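To: the packing and counter list
Subject: Re: Paper bags for fruit and bakery lines
Date: January 9, 2020

Dear all,

The Drimham office has received several replies to the October circular on bags, and one of them is answered in full below so that every branch works to the same wording. The earlier message is quoted first.

> We have read the circular and have three matters to raise from Hilidau.
> The first is whether cut fruit may still be placed in the white
> string-handled bags, or whether it must go into a lidded tub in every
> case. Our counter has been doing both.
> The second is whether a roll and a plaited pastry may share one bag.
> Customers ask for this in the mornings and we have been charging for
> a second bag when they do.
> The third is stock. We have 474 of the white bags left and do not
> wish to reorder if the size is to change.
> Hilidau counter

Please take the following as the agreed position until a revised circular is issued.

1. Cut fruit

Cut fruit may be placed in the white bags for orders that are eaten on the premises or handed over at once. Pieces should be cut into cubes, drained well in the sieve and added last, after the other items in the order are ready. The bag is to stand upright with its top open until it is handed over. The handle should be left outside the bag, as it is with the mango here, so that it does not have to be fished out of the fruit afterwards.

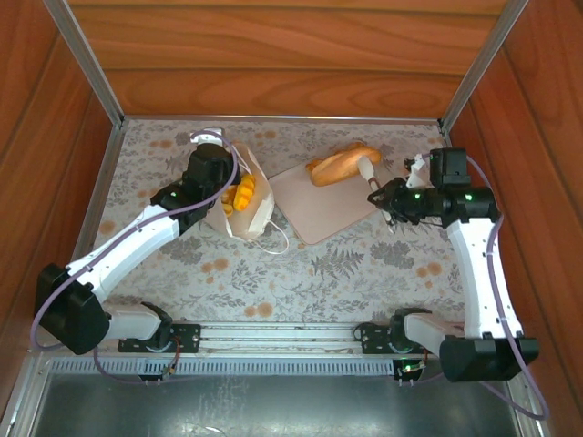 2. Rolls and pastries

A plain roll and a plaited pastry may share a bag, and no charge is to be made for a second bag where one will hold both. They should be placed side by side. Glazed crusts mark easily, and a pastry laid underneath a roll will lose its finish before the customer is out of the door. Pastries with a soft filling may be included, provided the filling is uppermost.

The handle may rest across the top of the contents while the bag is waiting. Branches have asked whether creased bags should be thrown away. They should not. Some folding at the top edge is to be expected once a bag has been opened by hand, and a bag should be discarded only if it is torn or marked with grease on the outside.

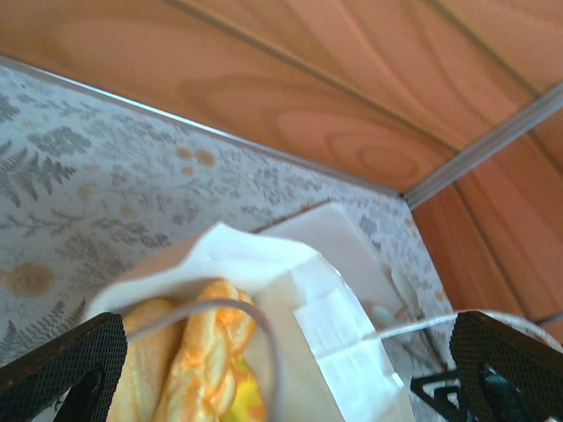

Fruit and bakery items are not to be mixed in the same bag under any circumstances, including at the customer's request. Where an order contains both, two bags are to be used and the second is free of charge. The till key for this is 4.

3. Stock and reordering

The size will not change this year. Novusitz has confirmed that the white bags will continue to be supplied in cartons of 1,000, and branches holding less than half a carton may reorder in the usual way. Hilidau may therefore place its order now. Onsri is asked to send its own figure, which was missing from the last return.

Replies should be sent to the list and kept under the present subject line.

Yours faithfully,

Counter Supplies
Drimham office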